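Sorting Bins and Small Parts – Gallery

We moved our loose stock into open gray bins in February, and these notes cover how the bins are used from day to day.
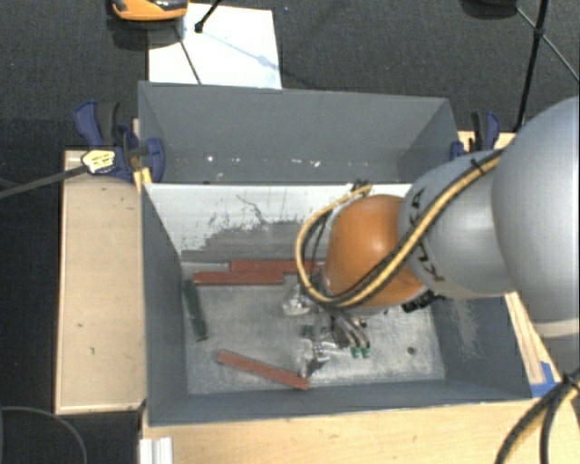 The old system was a wall of drawers with paper labels, and it held 312 part numbers when we stopped using it. Most of the drawers were too short for bar stock, so the bars ended up standing in corners or lying across the tops of the cabinets. The bins solved that. They are open at the top and long enough for what we keep in them, and a person can see what is left without pulling anything out.

Bars and wrapped items
Reddish-brown bars go in with the small parts when they belong to the same order. We tried keeping them apart for a while and spent too much time matching them up again. Clear packaging stays on until the part is needed. It is harder to see against the gray than we expected, and empty wrappers get left behind, so each bin gets a look before it is called finished.

Wear on the bins
The gray floor of a bin picks up whitish scuffs from the bars. This is only on the surface and we do not replace a bin for it. A crack in the wall is a different matter – those go back to Nasution, who supplied them and still take returns.

Floor
The stock area has dark charcoal carpet. It is quieter than the concrete in the old room and a dropped part does not roll far. The drawback is that small dark pieces are hard to find on it. We keep a magnet on a stick by the door for steel, and a hand lamp for everything else.

Spacing
Bins are set one behind another. Leave enough of a gap to get your fingers over the rim. When two are pushed tight together, the rear one tends to come up with the front one.

Labels
Labels are printed on Wasex stock and go on the outside of the short wall. Handwritten tape is fine for a bin that will be emptied the same day.

Weight
No bin should be loaded past 70 pounds. Bars add up quickly, and a bin that looks nearly empty can already be too heavy for one person. If in doubt, split it into two.

Counts
The full count is done twice a year. The last one came to just under 4,000 pieces, including bars, and took 3 days. Dusel orders are counted first because they turn over fastest, then Tukorum, then general stock. Offcuts shorter than a hand are left out of the count and go in the scrap tub by the saw.

Count sheets are kept in the blue folder at the front desk. Please return the folder when you are done with it.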